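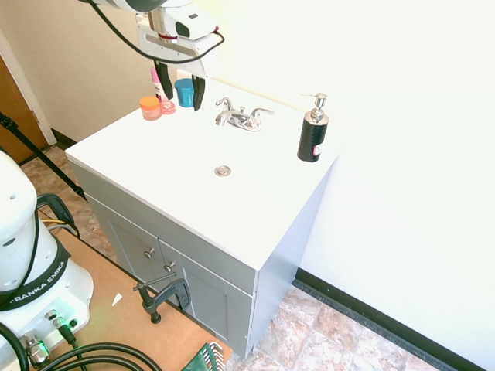
Erkby Court Building Services Meeting
Minutes

Last updated: 30th July

Present: Meron Feyisa (chair), building services lead, site manager, representative of Demissie Plumbing, two resident members
Apologies: Marnwood block representative

1. Previous minutes

Accepted with one correction. Under item 3, "return valve" should read "mixing valve."

2. Hot water wait times, Marnwood block

The building services lead reported on complaints from the top floor. The longest wait for hot water at a bathroom faucet was almost 400 seconds, measured at 6 a.m. with the recirculation pump on its overnight timer. With the pump running continuously, the wait at the same faucet dropped to under a minute.

Demissie Plumbing advised that the timer was set when the building used a gas boiler and was not changed after the switch to the storage tanks. The pump now starts too late for early risers. Two options were discussed: move the start time forward, or fit a temperature control on the return line. The second costs more but does not depend on anyone keeping the schedule current.

Agreed: start time to move forward immediately. Demissie Plumbing to quote for the temperature control.

3. Faucet cartridges

The Drosen cartridges fitted in the 18 refurbished bathrooms are past the end of their warranty. Drips have been reported in 4 of them, all on the hot side. The site manager asked whether the whole set should be replaced in one visit. The chair preferred to replace the failed ones first and have them checked for scale - if scale is the cause, new cartridges will fail in the same way.

Residents are reminded not to force a lever handle to stop a drip. It damages the seat and turns a short repair into a longer one.

Agreed: failed cartridges to be replaced and retained for inspection. 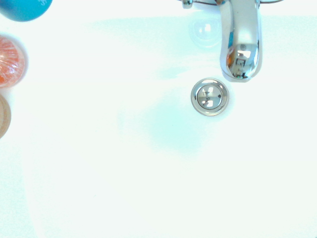 4. Shutoff valves

The survey of under-sink shutoff valves is complete except for units where access was refused. Several valves were seized open. Until they are replaced, work in those units needs a riser shutdown, with written notice to every unit on the riser.

The draft notice was reviewed. A resident member asked for the expected end time as well as the start time, and for a line asking people to clear countertops and the cabinet below the sink before the visit.

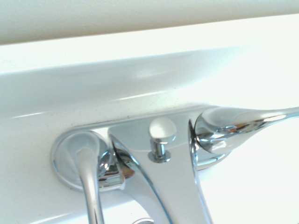
The site manager will add both points and reissue the draft. Risers will be taken one at a time, starting at the east end, with no shutdowns before 10 a.m.

5. Water softener

Deferred until the cartridge inspection is reported.

6. Actions

Timer change - site manager
Return line quote - Demissie Plumbing
Cartridge replacement - Demissie Plumbing
Revised shutdown notice - site manager
Second access letter - Meron Feyisa

Related items
Riser shutdown schedule, Erkby Court
Marnwood block: storage tank commissioning notes
How to report a leak or drip
Previous minutes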